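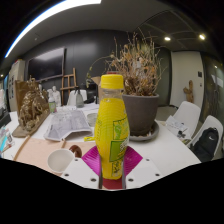 FOR IMMEDIATE RELEASE

Kariuki Defense Group Opens Record Sealing Unit, Sets Flat Fee for Misdemeanor Petitions

ONDCOMBE, 2018-01-22. Kariuki Defense Group, a criminal defense firm with offices on Morora Street, has opened a separate unit to prepare and file petitions to seal or dismiss eligible misdemeanor records. The unit will handle petitions in the Ondcombe trial court and in the two municipal courts within the same judicial district. It will begin accepting new clients in February.

Petition work at the firm was previously assigned to whichever attorney had handled the underlying case. Former clients who returned years later were often referred to an attorney with no knowledge of the file, and the time from first call to filing varied widely. Under the new arrangement, all petition matters are opened, prepared and filed by one group under a single supervising attorney.

Amra Vukadinović has been named supervising attorney of the unit. She joined the firm as an associate in its trial practice and has handled misdemeanor and traffic matters, including contested hearings on petitions to which the prosecution filed an objection. Ihor Tkachuk will serve as associate attorney. Mwende Kimaro will manage intake and court records requests.

"A petition is a short document, and most of the work takes place before it is drafted," Vukadinović said. "We need the final disposition, proof that each condition of the sentence was met, and a current criminal history. If one of these is missing or does not match the others, the clerk will send the petition back."

Scope of Services

The unit will accept the following matters:

Petitions to dismiss a misdemeanor conviction after completion of probation
Petitions to seal an arrest record where no charge was filed
Petitions to seal a record where the charge was dismissed or the defendant was acquitted
Motions for early termination of probation, where filed together with a petition to dismiss
Requests to correct a disposition entered incorrectly in the court record

Felony matters, juvenile records and immigration questions are outside the scope of the unit. Noncitizens are asked to consult an immigration attorney before filing, and the intake form includes a question on this point. Administrative records held by the motor vehicle agency are kept separately from court records and are not changed by a court order sealing an arrest.

Review of Closed Files

The unit was formed after an internal review of closed misdemeanor files. The firm examined 200 files in which the client had completed all court-ordered terms. Of these, 87 showed no petition on record even though the client appeared to meet the basic filing requirements. In 11 files, the disposition shown on the court docket did not match the signed order. The firm is sending letters to the clients concerned at their last known addresses. The letters describe the general process and do not identify the charge.
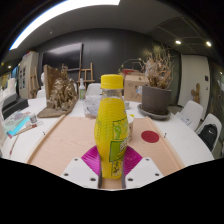
Yellow drink in a clear plastic bottle with a screw cap.

The review was conducted by Itsuki Kamata, the firm's records analyst, using Kumo, the document tracking system the firm adopted for its trial calendar. Kumo has since been set up to record the date of each records request, the date of each response and the date by which the prosecution must file any objection. Clients of the unit will receive a written status notice when a petition is filed, when a hearing is set and when an order is entered.

Fees and Filing Times

The firm will charge a flat fee for each petition. The fee covers the records request, preparation of the petition and supporting declaration, filing, service on the prosecuting agency and one court appearance. Court filing costs and fingerprinting charges are paid by the client and are billed at cost. Contested hearings that require testimony are quoted separately, in writing, before any additional work is done.

Once all records have been received, the unit will file within 14 business days. This period does not include the time taken by a court or agency to respond to a records request. Older cases may be held in off-site storage, and requests for those files generally take longer.

"People call us with a job application due the same week," Kimaro said. "We tell them at intake that we can't give them a date for the order. We can give them a date for the filing."

A granted petition does not remove a record for every purpose. Certain licensing boards and public employers may still ask about a dismissed conviction, and a prior conviction may still be counted in a later prosecution. The unit will provide each client with a written summary of the order and its limits when the case closes.

How to Request a Review

Former clients of the firm may request an eligibility review at no charge. Others may schedule an initial review for a fixed consultation fee, which is credited toward the petition if the firm is retained. Applicants should have the case number, the approximate date of arrest and the name of the court. Those who do not have a case number may still apply, but the firm will need a signed authorization to search the court index.

About Kariuki Defense Group

Kariuki Defense Group represents individuals in misdemeanor, felony and traffic cases in Ondcombe and nearby courts. The firm's practice includes arraignments, motions, jury trials, probation matters and administrative license hearings.

This release is for general information and is not legal advice. Prior results in any case do not guarantee a similar outcome.

Media contact:
Mwanahawa Mosoti
Director of Communications
Kariuki Defense Group
Morora Street, Ondcombe

###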